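About Us - Clukonon Robot Service and Training

We fix robot hands and arms, and we teach people how to work next to them. That's the whole business. Started in 1979 as a motor rewinding shop, moved into automation when the rewinding dried up. 18 people now, one building, two loading doors (the left one sticks, use the right).

Most customers find us after something broke. Fine by us.

The Peltum stop

People ask about this so it goes on the page. December 2024, our own training cell, our own mistake. We had a hand running a slow reach-and-close cycle on what we called the Peltum setup. Trainee pressed the emergency stop. Hand kept closing. Went on for 253 milliseconds past what our sheet allows, then held. No one was hurt. A cup got crushed and one trainee got a scare.

A quarter second doesn't sound like much. It is if your fingers are in there.

What we found:

The stop button was good. The relay was good. The trouble was in the hand controller - a setting left over from a repair job let it finish the move it was on before it listened to the stop. Abelardo Godoy, who runs our bench, had signed off that controller himself, and he wrote the fault report himself too. It's pinned up by the front desk. Ask for a copy, we'll email it.

Second thing, less exciting. The test sheet had a line for "e-stop checked" and a box to tick. Didn't say checked how. Arm still, arm moving, hand open, hand closing? We'd been ticking it with everything parked. For years probably. 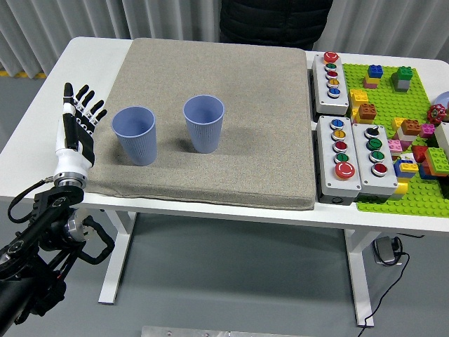 So the sheet got rewritten. Stop tests are now done with the hand moving, in both directions, and we write down the time instead of a tick. 52 tests on the training cell before we let anybody back near it. Took most of February. We also called every customer who'd had a controller through our shop with that same setting. Two had it. Both fixed on site, no charge, and one of them was pretty mad at us, which is fair.

We kept the crushed cup. It's on Abelardo's shelf.

What we do

Repair - hands, wrists, cables, controllers. We take most makes. If we can't fix it we say so before you get a bill.

Stop testing - we come to you and time your stops with the machine moving. You get the numbers the same day, good or bad.

Training - one day or three days, small groups. The first morning is all stop buttons and where to stand. Some people grumble about that, they want to get to the robot. They still do the morning.

Issa is our booking system, the link is at the top of the page. It's slow on phones, we know. Calling is quicker.

Where we are

Jastalow Industrial Park, last unit before the fence. Sign still has the old rewinding name on it. Parking is in back. Please dont block the loading doors.

If a robot is doing something it shouldn't right now, cut the power, keep people away from it and call the shop. Don't reset it to see if it does it again. We'd like to see it the way it stoped.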